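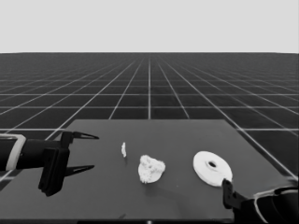
격자 바닥과 짙은 회색 테이블이 보이는 컴퓨터 그래픽 화면

린낸스(Rirnance), 드라마 '넨데티' 전편에 화면해설과 청각장애인용 자막 제공
12월부터 스트리밍 서비스 마리뉴에서 시청 가능

[아테브베르크] 방송 콘텐츠 후반작업 회사 린낸스는 가족 드라마 '넨데티(Nendetti)'의 화면해설 음성과 청각장애인용 자막 제작을 마쳤다고 밝혔다. 새 음성과 자막은 12월부터 스트리밍 서비스 마리뉴(Marinho)에서 제공된다. 기존 구독자는 추가 요금 없이 이용할 수 있다.

이번 작업은 시즌 1과 시즌 2 전체를 대상으로 했다. 두 시즌을 합한 본편 분량은 1000분이다. 예고편과 제작진 인터뷰 영상은 이번 작업에 포함되지 않았으며, 해당 영상에는 기존 일반 자막이 그대로 유지된다.

'넨데티'는 산간 마을의 오래된 여관을 물려받은 남매가 빚을 정리하는 과정을 다룬 작품이다. 대사보다 인물의 표정과 침묵으로 이야기가 진행되는 장면이 많아, 첫 공개 직후부터 시각장애인 시청자들이 화면해설을 넣어 달라고 꾸준히 요청해 왔다. 특히 시즌 1 마지막 회의 여관 식당 장면은 대사가 거의 없어 소리만으로는 누가 자리를 떠났는지 알기 어렵다는 의견이 많았다.

화면해설 대본은 린낸스 접근성 제작팀이 직접 썼다. 대본 초안이 나오면 시각장애인 감수자가 회차별로 전체를 듣고 수정 의견을 냈으며, 녹음은 수정본이 확정된 뒤에 진행했다. 해설은 원작의 음악과 효과음을 가리지 않도록 대사 사이의 빈 구간에 배치했다. 빈 구간이 짧은 장면에서는 인물의 위치와 행동을 먼저 전달하고 의상이나 소품에 관한 설명은 줄였다.

청각장애인용 자막에는 말하는 사람의 이름과 효과음, 배경음악의 분위기가 표시된다. 화면 밖에서 들리는 목소리는 별도의 기호로 구분했다. 자막 글자 크기와 배경 농도는 마리뉴 앱의 재생 설정에서 바꿀 수 있다.

자막은 한국어를 포함해 7개 언어로 제공된다. 화면해설 음성은 한국어와 영어 2개 언어로 먼저 공개되고, 나머지 언어의 음성 제작 여부는 이용 현황을 살펴본 뒤 결정할 예정이다.

린낸스의 접근성 제작 총괄 사비나 콜라르시(Sabina Kolář)는 "시즌 1을 작업하면서 인물 호칭을 어떻게 통일할지를 두고 시간이 가장 많이 걸렸다"며 "극 중에서 남매가 서로를 부르는 말이 회차마다 조금씩 달라지는데, 해설에서는 이름으로 통일하고 자막에서는 원래 호칭을 살렸다"고 말했다.

그는 또 "시즌 2는 앞서 정리한 용어집이 있어 일정대로 녹음을 끝낼 수 있었다"며 "용어집에는 등장인물의 이름 표기와 여관 내부 공간의 명칭, 반복해서 나오는 지명이 들어 있고 다음 작품에서도 같은 방식으로 만들 계획"이라고 덧붙였다.

마리뉴는 이번 공개에 맞춰 작품 검색 화면도 손본다. 이용자는 검색 조건에서 '화면해설' 또는 '청각장애인용 자막'을 선택해 해당 기능이 있는 작품만 모아 볼 수 있다. 작품 상세 화면에도 제공 언어가 표시된다. 한 번 선택한 음성과 자막 설정은 같은 프로필에서 다음 회차로 넘어가도 유지된다.

텔레비전용 앱에서는 재생 중 리모컨의 아래쪽 방향 버튼을 누르면 음성 및 자막 메뉴가 열린다. 휴대전화와 태블릿에서는 재생 화면 오른쪽 위의 말풍선 모양 버튼을 누르면 된다. 메뉴는 기기의 화면 낭독 기능으로도 읽을 수 있다. 오래된 버전의 앱에서는 새 음성이 목록에 나타나지 않을 수 있으므로 먼저 앱을 업데이트해야 한다. 오프라인 시청을 위해 이미 내려받은 회차는 삭제한 뒤 다시 내려받아야 새 음성과 자막이 적용된다.

공개에 앞서 아테브베르크(Atevberg) 시내 상영관에서는 토요일 오후에 시사회가 열린다. 시즌 1 첫 회를 화면해설과 자막을 모두 켠 상태로 상영하고, 상영 후에는 대본 작가와 감수자가 참석하는 질의응답이 이어진다. 질의응답에는 수어 통역이 제공된다. 안내견 동반 입장이 가능하며, 휠체어석은 신청할 때 함께 예약할 수 있다. 참가비는 없고 신청은 린낸스 홈페이지의 행사 안내 페이지에서 받는다. 좌석이 모두 차면 접수를 마감한다.

린낸스는 공개 이후 접수되는 시청자 의견을 반영해 해설과 자막을 수정할 계획이다. 잘못된 표기나 소리가 어긋나는 구간을 발견한 시청자는 마리뉴 앱의 '재생 문제 신고' 메뉴에서 회차와 재생 시간을 적어 보내면 된다. 음성으로 의견을 남기는 것도 가능하다.

린낸스 소개
린낸스는 아테브베르크에 본사를 둔 방송 콘텐츠 후반작업 회사다. 드라마와 다큐멘터리의 자막, 더빙, 화면해설을 제작하며 방송사와 스트리밍 사업자에 납품하고 있다.

마리뉴 소개
마리뉴는 드라마와 영화, 다큐멘터리를 제공하는 구독형 스트리밍 서비스다. 텔레비전, 휴대전화, 태블릿, 웹 브라우저에서 이용할 수 있다.

보도 관련 문의
린낸스 홍보팀
인터뷰 요청과 화면해설 음성 샘플은 린낸스 홈페이지 보도자료실의 문의 양식으로 신청할 수 있다.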